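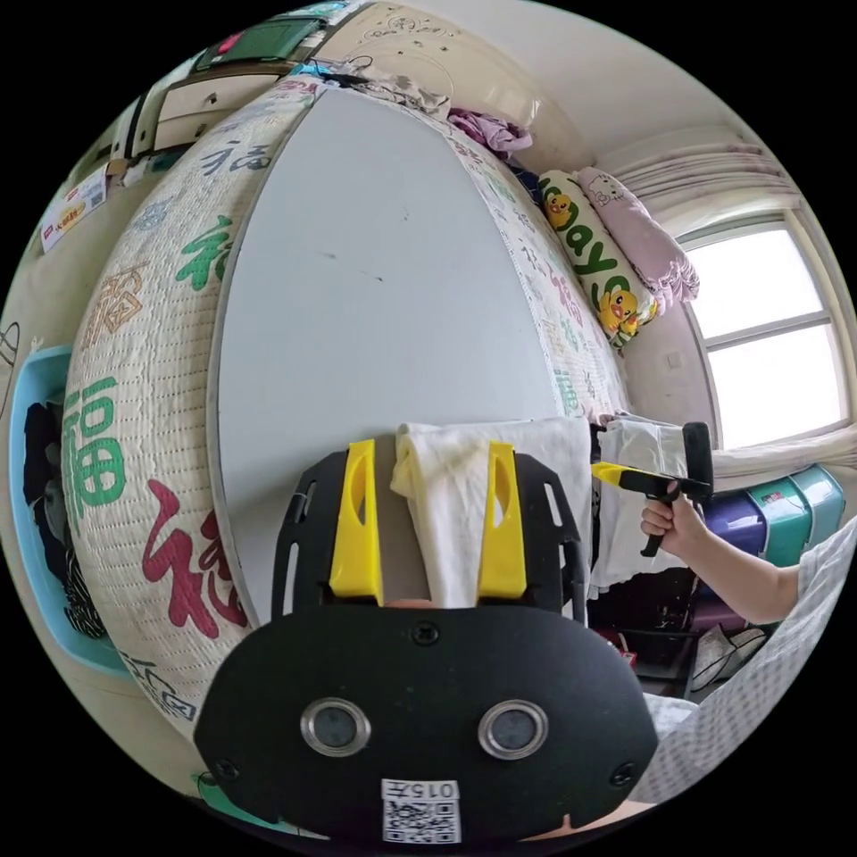 Thread last edited: Jun 8, 2021

**Open call for the August group exhibition at Okell**

**okell_programs**
Okell invites proposals for its August group exhibition. Artists may submit up to 3 works, with a written statement of no more than 500 words. Works previously shown at Zavik are eligible. Selected artists will be notified by email.

**feyisa_studio**
Thank you for the notice. Does a performance count as one work if it is given on 2 evenings?

**okell_programs**
It does. Please list both evenings on the same form.

**northlight**
I must object to the word limit. Erico accepted statements of 2000 words last season, and the reading room was better for it. Work that grows out of long research cannot be presented fairly in a page.

**paper_and_plaster**
I respectfully disagree. I read the Erico statements and many repeated the wall labels. A short text leaves room for the work.

**northlight**
Some did. Others were the only record of how a piece was made — I would ask that an appendix be allowed.

**okell_programs**
The limit will remain for selection. Artists who are chosen may supply a longer text for the reading room.

**northlight**
That is acceptable to me, though the call should say so.

**feyisa_studio**
Seconded. The form still gives the old shipping address as well.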